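Leiva
Home
About us
What we do
Working here
Contact

About us

We put small parts into boxes for other companies. Hinges, clips, spacers, the bag of screws that comes with a shelf. A customer sends us bins of parts and a list of what goes in each kit, and we send back kits. We started in 1986 in a rented unit behind a tire shop, and we have moved once, across the same parking lot, into a building with a better roof.

Most companies in our line now have a page like this one with the word "automation" in large letters near the top. We have automation too. We decided a while ago that if we were going to write about it, we would write what we think of it, and what we think is mixed.

How we got here

Kauko Kemppainen started the company and ran it until his knees made the stairs to the office a daily argument. He believed in good lighting, sharp box cutters and paying overtime without being asked twice. He didn't believe in sales demonstrations. Over the years we were offered a self-driving cart, a talking scale, and a pair of gloves that buzzed when you reached for the wrong bin. The gloves we tried. They buzzed when you reached for the right bin as well.

Sointu Räsänen took over as managing director and kept most of his habits. When our largest customer began asking for the same kits in much bigger runs, she agreed to look at robot arms, on the condition that the people who did the sorting would look at them with her. That first round of visits ended with no purchase. Every arm we were shown was doing one thing, very smoothly, with one part that never changed. Our parts change on a Thursday afternoon when the customer finds a cheaper supplier and the clip is suddenly a hair wider and a different color.

We went back the following year and bought 2 arms through an integrator called Emurell. They were honest about what the machines would be bad at, which was why they got the order.

What the robots do

They pick and place. Parts are laid out, the arm lifts one and sets it in a tray, and then does that again. On long runs of a plain part they are good at it. They don't get a sore shoulder at two in the afternoon, and sore shoulders used to be the most common thing written in our first-aid book.

They are poor at anything tangled, anything oily, anything in a bag that has collapsed on itself, and anything that sticks to its neighbor. They have no idea that a part looks wrong. A person who has handled the same spacer for years will stop with one in her fingers and say the batch is off before anyone has measured it. The arm will put every last bad spacer neatly in its place.

We try new layouts in simulation before we touch the floor. The software is called Cidow. It lets us move tables and robot bases around on a screen and see what an arm can reach, and it has saved us from bolting things down in the wrong spot. It has also told us with great confidence that a layout would work when it wouldn't. Simulated parts are clean, they lie flat, and nobody has spilled coffee near them. We treat a good result in Cidow as permission to try the thing for real at low speed with somebody standing at the stop button.

What it has changed for people here

We get asked this in job interviews, and it deserves a longer reply than we usually have time for.

We haven't laid anyone off because of the arms. We also haven't replaced two people who retired, and we think a page that mentions the first fact should mention the second. If the arms weren't here, those jobs would probably have been filled.

The work that is left is more varied and more tiring in the head. A sorter used to be able to settle into a rhythm and think about dinner. Now that same person loads trays, clears jams, checks the odd parts the arms can't manage, and answers an alarm that may or may not mean anything. Some of our people like this much better. Some of them liked the rhythm, and they have said so, and we don't consider that a failure of attitude.

Parviz Karimi was a sorter for years before he moved to running the cell. We asked him for a few lines for this page and he sent these:

"I was against it and I am still a bit against it. The brochure said the robot would free me up for more valuable tasks. For the first few months the more valuable task was picking up what the robot dropped. It's better now. I'm paid more and my wrists don't hurt. I would still like to meet the person who wrote the brochure."

The pay is worth spelling out. Anyone who runs or sets up the cell goes up a grade from the first day of training, and keeps the grade if they decide it isn't for them and go back to hand kitting. Hanne Aaltonen, our shop steward, argued for that second part and management argued against it. She was right. People were far more willing to try the job once it couldn't cost them anything.

She also got us to agree that the cell's data would not be used to time individual workers. The software can do it. It's switched off, and the steward has access to the settings page so she can check whenever she likes.

The hand benches

We still kit by hand, and we don't expect to stop. Of the 290 kits on our current list, 83 go through the robot cell. The rest are too small, too fiddly or too likely to change. Moving a kit onto the cell takes setup time that has to be earned back, and we have turned down a few ideas that looked clever and would have earned it back around the time the building fell down.

When a vendor tells us that figure should be higher, we ask them to come and kit one of the remaining ones at the bench for a morning. Two have taken us up on it. Both were good sports. One of them, from Dama, went home and rewrote the part of his pitch about flexible materials, and we have bought trays from his company ever since.

Who we are

Sointu Räsänen, managing director. Still opens the mail herself. Ask her about floor space.

Ville Mustonen, layouts and maintenance. Builds the Cidow models, then comes down and finds out what he missed. If you are a customer sending new parts, he is the one who will ask for a full bin of them, straight from the line, and not a tidy sample in an envelope.

Parviz Karimi, cell lead. Trains everyone who works with the arms, and decides when a run comes off the cell and goes back to the benches. He doesn't need a manager's signature for that.

Hanne Aaltonen, shop steward and hand kitting. Knows more part numbers by heart than the computer will admit to having.

Kauko Kemppainen, retired, comes by most weeks. He has been seen watching the arms with his hands in his pockets. He says they're slow.

What we tell customers

If your parts are uniform and your runs are long, the cell will probably bring your price down a little. It won't halve it, whatever you have read. If your kits change often, you will be paying for people, and you'll be getting people, who notice things. We quote both ways when both ways make sense, and we show you the setup cost on its own line.

We don't promise error-free kits. The arms make fewer mistakes of one kind and more of another, and every kit is weighed before it's sealed, whichever side of the building it came from.

Working here

We hire for the benches first. Everyone starts there, including the people who come to us wanting to work with robots, and they stay on hand kitting until June of their first year or for three months, whichever is longer. You learn the parts that way. Applications go to Sointu at the office address, and a phone call is fine too. Bring shoes you can stand in.

Visits are by appointment, mornings only. The cell doesn't run for show, so if it happens to be stopped when you come, you'll see it stopped. 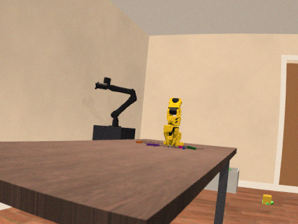 Do I need experience with robots to apply for a job at Leiva?

Experience isn't required. You'll start at the hand benches like everyone else, and if you want to move to the cell later, Parviz trains you during paid hours and your pay grade goes up on the first day of that training.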